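Packing Cell Operator, Game Sets (2 openings)
Flustumero, Zumport site

Last updated: 2023-12-13

Flustumero packs and repairs wooden board games for shops, clubs and schools. Until August, every chess set that left the Zumport building was sorted and counted by hand. Part of that work is now being moved to two-arm robot cells, and we are hiring two people to run them alongside the current packing team.

The cells pick up chess pieces and handle them between the board and a divided tray. They are slower than a trained packer and still need a person close by. You will look after 4 cells per shift, set out boards and trays, clear jams, pick up tipped pieces, and write down each stop in the Flistusach log. When a cell is down, you pack by hand at the bench. 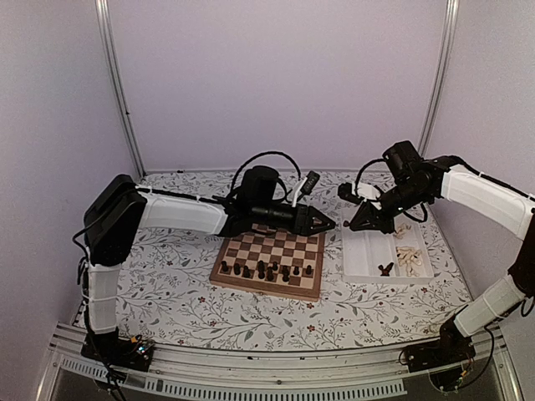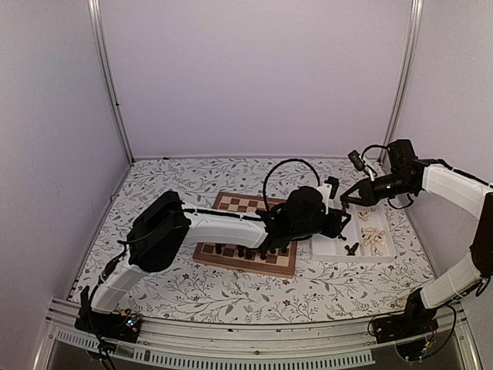
What has changed for the team: packers used to spend most of the shift sorting. They now spend more of it on final checks, felt repair and boxing. No packing jobs were cut when the cells came in, and hourly pay stayed the same. Shifts did change. The early shift starts 80 minutes later than before, and breaks are staggered so that the cells are never left running alone. Some of the team like the new hours and some do not. Ask them when you visit.

You will need:
- good close-up eyesight, with glasses is fine
- patience with repeated small tasks
- enough computer skill to fill in a log
- ability to stand for most of a shift

Robot experience is not required. Training is 80 hours, paid at the full rate, and covers safe stops, camera cleaning and gripper checks. There is a payment of 800 dollars after the first 100 shifts.

To apply, send a short letter and your work history to the Flustumero hiring desk, Zumport. Say which shift you prefer. Applicants we shortlist will be asked to spend half a day on the floor, paid, before either side decides.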